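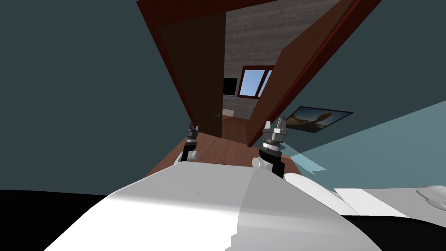
Manías de pasillo

Llevo 2 meses viviendo en un piso con un pasillo larguísimo y, mira, me he vuelto una pesada con el tema. Mi abuela decía que el pasillo era la calle de la casa (ahí nos peleábamos los primos, ahí se hablaba por teléfono con el cable estirado hasta el baño) y yo, que venía de un estudio donde se abría la puerta y ya estabas en la cama, no la entendía. ¡Ahora sí!

El mío mide 53 palmos de los míos, que los he contado de rodillas un domingo de lluvia. Al principio quise llenarlo de cosas: una estantería de Irkero que no cabía de fondo, un banquito, una alfombra de Dursun que me enamoró en el escaparate y que se arrugaba cada vez que pasaba el carro de la compra. Lo devolví casi todo. La alfombra no, la alfombra vive debajo de la cama y algún día le encontraré sitio.

Quien me puso en vereda fue Joar Fjeld, un interiorista noruego con el que coincidí en una charla de Fundo. Le enseñé el plano en una servilleta y me preguntó qué se veía desde el fondo, con las puertas abiertas. Pues ni idea, le dije. Me mandó a casa a mirarlo a distintas horas, sin comprar nada hasta octubre.

Y eso hago. Por la mañana la cocina suelta una raya de luz que llega hasta el perchero, y por la tarde manda el dormitorio. He cambiado 2 bombillas por unas más cálidas y he colgado una lámina que me costó 20 euros, bajita, a la altura de mis ojos, que tampoco es mucha altura. Mi madre vino el jueves y se quedó allí plantada, charlando con el bolso puesto, casi una hora.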